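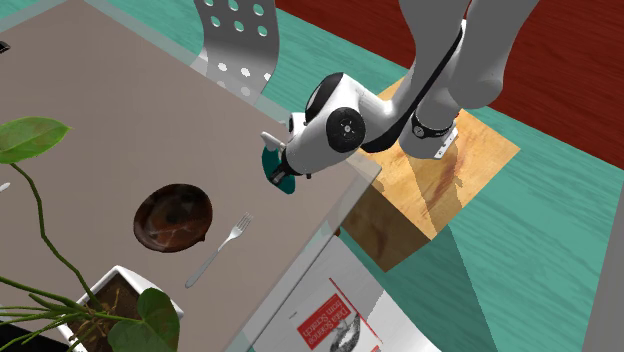

Jan 15, 2020 – bat bench, Ustari workshop

Handle for the Jirnari club bat went in again this morning. Third go at the splice. The first two came out with a gap at the shoulder you could have parked a bus in, and I blamed the glue both times. The glue was fine. I had been cutting the V a hair wide on the left because the vise jaw on that side has a lean to it. Jaw is now packed with a strip of old grip rubber. Please leave it there.

Clamped at 20 past nine, left alone until after lunch. Tapped it all the way down with the mallet and it rings the same on both faces. Will not say more than that until somebody has hit a ball with it.

Knocking-in. Tried the Long mallet against the Nuklow one, same willow, same batch, 52 minutes on each blade over two sittings. The Long leaves a softer edge and a very sore elbow. The Nuklow is lighter and bounces, so you end up hitting harder to make up for it, and then you get the little half-moon dents near the toe. I have a blade full of them now and it looks like something tried to eat it. It can be the demo bat.

Oil: one thin coat, face and edges, none on the splice. Whoever wrote "be generous" on the tin label was not me and should come and look at the blade that got the generous treatment. It weighs as much as a gatepost and has the same pickup.

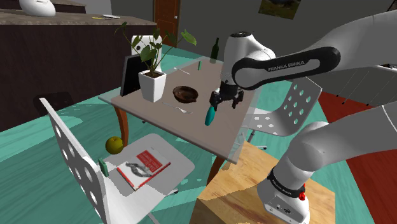
Grips next. The order that came in is the chevron pattern, which everyone at Jirnari asked for and which is a pain to get on straight. Roll it down the cone slowly, stop at the shoulder, check the pattern lines up with the spine, then tape. If it has twisted, take it off and start over, it will not sort itself out. I would like the bench kept the way that small square table is, a teal-handled tool on it among a few other things. Mine currently has 14 things on it and the cone is under one of them.

Toe guards: two lifted overnight. Both were on blades I had sanded and not wiped down. Wiped, re-glued, taped. Trim after they set, with a fresh blade, and go away from the face. See the demo bat for what happens otherwise.

Still to do
– second coat on the two short handles
– ask Jirnari if they want the labels before or after the scuff sheet (before means bubbles)
– new mallet head for the Nuklow, or a new elbow
– season stock has to be out by March, so no more experiments after this lot, except the one with the thinner edge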